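Section 5. Small packets, boxes and wrapped goods

This section covers sorting packets and little boxes into a slotted basket on a table. It assumes you have already read Section 4 (large items) and have not bought anything yet. Most storage guides begin with a shopping list. I would hold off. A set of matching tubs will not make anyone put the tea back where it came from.

What you need

A table you can walk up to from at least one side.
One plastic basket with slots or holes in the sides.
A marker and a few paper tags.
A bag for trash.

The Palevia planner that many readers use suggests a separate basket for every kind of item. I tried that in July and gave up. If you own enough packets to fill that many baskets, you have a shopping problem, and baskets will not fix it.

5.1 Setting up

1. Clear the table down to the surface and wipe it. Let it dry before anything made of paper or thin card goes on it.

2. Put the basket with its long side toward you. You want to read the labels without leaning over.

3. Empty every packet and box onto the table beside the basket. Do not sort straight from the bag it came home in. People say this saves time, and then they find the same three things at the bottom a month later.

4. Pull out anything torn, sticky or past its date. Check the date yourself. A package that feels full tells you nothing.

Note: If the room is also where you sleep and keep your clothes, leave the bed alone until the basket is done. Using the bed as a second table feels clever until bedtime.

5.2 Filling the basket

5. Start with the boxes. They hold their shape and give the soft packets something to lean on.

6. Check any loose film before a box goes in. A tail of plastic wrap will catch in the slots, and it will pull the next packet out along with it. Fold it under the box, or trim it if the seal is not part of it.

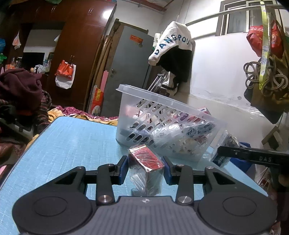

Senad Kolev
Household guides editor, Grosico
Revised 4 April 2025

7. Pick up small boxes by the sides and squeeze no harder than you have to. The red box with the clear wrap is a fair test of this step, with its loose plastic hanging down underneath. Keep the printed top facing up as you lower it, so you can still tell what it is.

8. Stand flat packets on edge behind the boxes. Put long wrappers at one end, where they can lie against the short wall of the basket.

9. Stop when the packets reach the rim. A see-through basket hides nothing, which is its one real advantage over a drawer, and piling things above the rim throws that away.

Caution: Do not put medicines, batteries or anything with a blade in an open basket. Slotted sides let small things through, and a basket on a table is easy for a child to reach.

Caution: Slots do not keep food fresh. I have seen them sold as "breathable storage," as if a sealed packet needed to breathe. Opened food goes in a jar with a lid.

5.3 Labels

10. Write one tag for the whole basket and tie it through a slot at the front. Use a plain word such as "packets."

11. Leave the items themselves alone. They already have printing on them. Ermira Berisha, who tested the draft of this section, labeled every box in her basket and reports that she read none of the labels afterward.

Color coding is optional. The case for it seems thin to me -- makers change their packaging whenever they like, and your red group may be half blue by the next trip to the store.

5.4 If it does not stay sorted

The basket tips when lifted: the boxes are all at one end. Move two to the other side.

Packets slide flat: there are too few of them. Use a smaller basket, or fold a piece of card to fill the gap.

Things pile up beside the basket: it is full, or it is in the wrong place. Try moving it before you buy another.

Shopping bags collect on the wardrobe handles: see Section 7. A bag hung on a handle is fine for a day or so, but check that the door still opens all the way.

Go through the basket again whenever you bring home a full bag of small goods. Repeat steps 3 and 4 only; the rest can stay as it is.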